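Progress report to the Jallach Fund: Mellor Valley Seed and Orchard Library, spring period

3 min read

We are very happy with how this spring has gone, and I'll try to keep the good news in some kind of order. The short version is that the seed library is open, the grafting days were full, and the old apple trees at Irnel are in far better shape than we feared when we wrote the application.

Seed library

The library opened in March in the back half of the Mellor reading room. By the end of May we had lent out 1,719 packets, mostly beans, squash, lettuce and tomatoes, with a surprising run on parsnips in the first weeks. Our target for the whole year was well below that, so we are already refilling drawers we had expected to last until fall. Borrowers are asked to bring back seed from at least one plant. We won't know the return rate before October, but people keep stopping by to ask how to save squash seed without it crossing, and that seems like a very good sign!

The catalog now lists 305 varieties. A fair number came from gardens in the valley and have only a family nickname, so we record them under the name the grower uses, plus the street or farm. We had planned to match them against published lists this spring. That work has slipped and will move to the winter, when there is more time to sit down with the books.

Germination testing is going well. Each batch gets a sample of 100 seeds on damp paper for the bigger kinds, and fewer where seed is scarce. Two batches of onion came up so poorly that we pulled them from the drawers. The beans were wonderful.
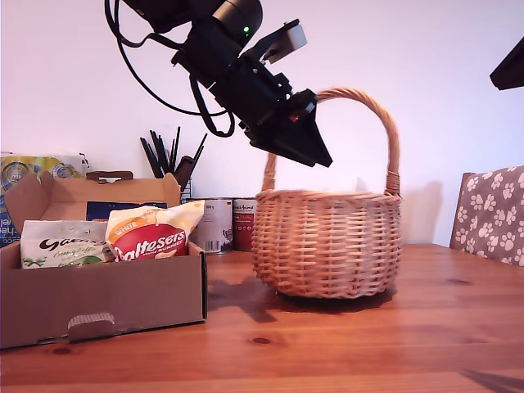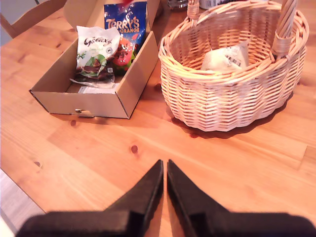 Grafting days

We held the two grafting days set out in the plan, one at Mellor and one at Sirport. Both were booked out within a week of the notice going up, and at Sirport we ran an extra afternoon session for the people on the waiting list. Everyone took home a tree on dwarfing rootstock. The whip-and-tongue cut gave beginners some trouble (it gives me trouble too), and next year we'd like to start with an hour of practice on willow cuttings before anyone touches the good scion wood.

Irnel orchard

The survey at Irnel was finished in April, ahead of the bloom. Most of the old trees are sound. The canker is mainly in the bottom row near the stream, where the drainage is bad, and we have taken scion wood from every tree in that row in case we lose some. Pruning started at the top of the slope and will be spread over three winters so the trees aren't shocked into throwing up a mass of water shoots. Bloom was heavy and the late frost missed us completely.

Spending

We are within budget on everything except rootstock, where the price went up after we applied. We covered the gap from the printing line, as the drawer labels cost less than expected. No change to the total is requested.

Next period

From June we will be running seed-saving evenings at Mellor, finishing the fence repairs at Irnel, and setting up the drying racks ahead of the bean harvest. We'd also like to talk with you about a small second drawer unit at Sirport, where people have been asking for one since the grafting day. The next report will include return figures and the first tasting notes from the Irnel apples.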